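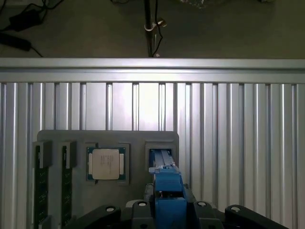

Reusing the Hurnovdale Mill Buildings for Small Employers
Speaker notes, Hurnovdale Office of Land and Buildings
Revised Jan 9, 2022

Slide 1. Opening
Good evening, and thank you for coming. Introduce the office and its role in the mill district. State at the outset that no vote will be taken tonight. The purpose of the talk is to explain how the town came to hold the four buildings on the river side of Rerkow Road, what condition they are in, and what the office proposes to allow inside them.
Ask that questions be held until after Slide 4, except where a figure or a term is unclear.

Slide 2. How the town came to own the site
The mill stopped production in 2000. The buildings passed through two private owners, neither of whom found a use for more than the ground floor of Building A. Property taxes went unpaid for several years, and the town took title through the ordinary process.
Residents often ask why the buildings were not simply taken down. The answer has two parts. The outer walls of Buildings A and B are sound, and the cost of removing them would have fallen entirely on the town. The rail spur and the loading docks also remain in place, and a cleared site would have lost the docks.
Point to the map. Building D is the one nearest the footbridge. Many people in the room will know it as the dye house.

Slide 3. Who is asking for space
The office keeps a list of firms that have asked in writing for small industrial space. Most of them want less than 2000 square feet. Several have been working out of rented garages or shared storage units, and some have customers in Ravik and would move there if space were available first.
Typical requests are for repair work, light assembly, printing, food packing and cabinet work. These firms do not need a large plant. They need a level floor, a door wide enough for a pallet, three-phase power, and a lease longer than one year.
Pause here. The lease term was the most common subject in the letters received. A firm that has to move every spring will not put money into equipment or training.

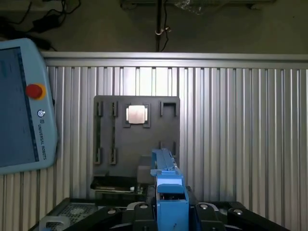
Universal Robots pendant with its red emergency stop button.

Slide 4. Zoning as it stands
Read the current rule aloud, as printed in the handout. The district is zoned for heavy industry on the ground floors and for no use at all on the upper floors. That language was written for a single occupant. Under it, a cabinet shop and a bakery could not share a building, even with a rated wall between them.
The proposed text would create a light industrial class. It would set limits on noise at the property line, on truck hours, and on the storage of flammable goods. Retail sales would be permitted only for goods made on the premises.
Housing is not part of this proposal. Say so plainly, as the question will be raised. The soil survey along the river side has not been completed, and the office will not bring forward a housing plan before it is.

Take questions on Slides 1 through 4.

Slide 5. Dividing the floors
Large open floors are costly to heat and hard to rent. The plan divides the ground floor of Building B into bays of 600 square feet, which may be joined where a tenant needs more room. Partition walls will stop short of the old columns so that the columns can be inspected.
Finishes inside the bays are left to the tenant, subject to the fire code. Metal panel, painted block and sealed plywood are all acceptable. The office asks only that wall coverings can be taken down without damage to the brick. 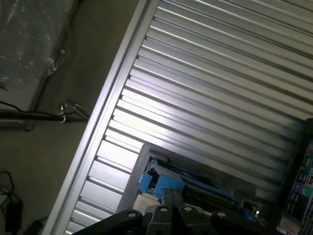 Ribbed metal paneling with a straight edge rail.

Slide 6. Power, heat and water
The electrical service was replaced up to the main switchboard and no farther. Each bay will have its own 200-amp panel and its own meter. Tenants will pay their own electric bills. Water and sewer will be included in the rent, except for food businesses.
Heat is the weakest part of the plan, and the presentation should not hide this. The old boiler cannot be returned to service. Two options have been priced – unit heaters in each bay, or a shared system serving the whole floor. The shared system costs more to install and less to run. The cost tables are on the back of the handout.

Slide 7. The experience in Nigam
Nigam divided its old cannery in much the same way. Staff from this office have visited twice. The bays filled slowly in the first winter and more quickly after the town improved the access road. Their staff advised us to settle parking and snow removal in writing before the first lease is signed, and both now appear in the draft lease.
If asked about rents in Nigam, explain that they are set by a separate authority and are not directly comparable.

Slide 8. Schedule
The zoning text will be open for written comment through the end of April. Comments may be left at the town office or sent by mail. Work on the roof of Building B will go ahead in either case, as it is already funded and protects the structure.
Leases will not be offered until the new text has been adopted and the fire marshal has inspected the bays.

Slide 9. Questions and contact
Leave this slide up during discussion. Copies of the draft lease, the zoning text and the map are on the table by the door. Large-print copies are available on request.
Remind those who wish to be added to the space list to fill out the green form, including ceiling height and any need for a floor drain.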